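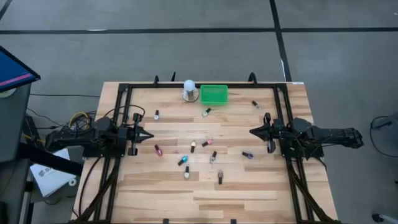

When do we start recording an episode? After both arms are parked at the sides with their grippers empty, and after one person has said "clear" out loud.

Hi, I'm Maricel Javier, and I keep the house rules for the two-arm tables at Rolport. This gallery page is where I put the setups people ask me about (and they do ask, usually while I'm eating lunch). The rules started as a sticky note and grew into a real page after our March cleanup, when I went through 1,134 episodes and had to toss 44 of them for sloppy starts. Ouch!

The nail polish table is my favorite, so it goes first. Bottles get scattered by hand, lying every which way, caps pointing wherever they like. Please don't line them up! I know it's tempting, I'm a tidy person too, but a neat row teaches the arms about neat rows and that's it. The green basket starts out empty, up by the far rail, and we leave the near part of the wood bare.

A few more things I nag about on this one:

- Mix light and dark colors. Pale bottles on pale wood are harder to spot, and I want those in there.
- Keep your hands off the table once the arms are live. If a bottle ends up somewhere silly, stop the episode first, then reach in.
- Look at your cables before every run, on the tabletop and down on the floor. Walk around them, never over.
- After 300 episodes, swap operators. Tired people get jerky, me included.

Got a better rule? Write it on the Hanrahan board by the door and I'll try it out on the next batch.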